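The Hat from Nistemo

The house at Flerus had to be empty by the end of November. My sister took the kitchen and I took the clothes.

I started at seven in the morning with the hall cupboard. Our mother had kept the winter things there, in cartons from Kahraman, the grocer's on the corner, and every carton still smelled a little of onions. There were 28 of them. I carried them to the back room two at a time and sorted them into what would go to the church hall, what would go to the tip and what somebody might want.

Most of it went to the church hall. She had bought good wool and looked after it. The coats I folded with the sleeves in, the way she did, and the scarves I rolled. I found a bus ticket in one pocket, Stastaden to Nistemo, return, with the second half unused. She had never mentioned going to Nistemo. It was 465 kilometres each way and she disliked buses.

I put the ticket on the windowsill and went on.

By noon I was down to the small things. There was a green one, folded so neatly that I didn't want to open it, and a dark red knit hat I had never seen her wear. I put them both out on the table and went to ask my sister.

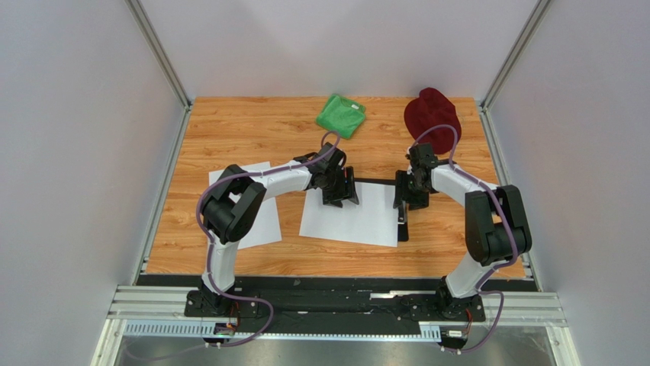 "Whose was the hat?" I asked her.

"Dad's. He had it on the winter he worked up at Nistemo, before you were born."

She was wrapping glasses in newspaper and did not stop. I told her about the ticket. She asked what year it was and I said the ink had gone, you could only read the fare and the towns.

"She went up to get him," my sister said. "I stayed with the neighbours. She told me she'd be gone one night and she was gone four. They came home in his truck."

"And the hat?"

"He never wore it again. Said it itched."

I had grown up thinking that he came home by himself when the mine closed. That was how he told it, and she had let him tell it at every Christmas I could remember, passing the potatoes. I asked my sister why she hadn't said anything. She said it hadn't come up.

We ate cheese sandwiches standing at the counter. The man from the church hall came at three and took nineteen cartons in his van, and he gave me a receipt with a number on it, 1,912, which I put in my wallet and forgot. My sister finished the glasses. I swept out the cupboard and found a mitten behind the pipe, a child's, probably mine.

When it began to get dark we turned off the water and the heat. My sister took the green thing without unfolding it and put it in her handbag. I asked if she wanted the hat too and she said no, I should have it, my head was the same size as his.

I tried it on in the car. It did itch. I kept it on until we were past the last of the streetlights, and then my sister turned up the heater and I put the hat on my knee, with the ticket inside it.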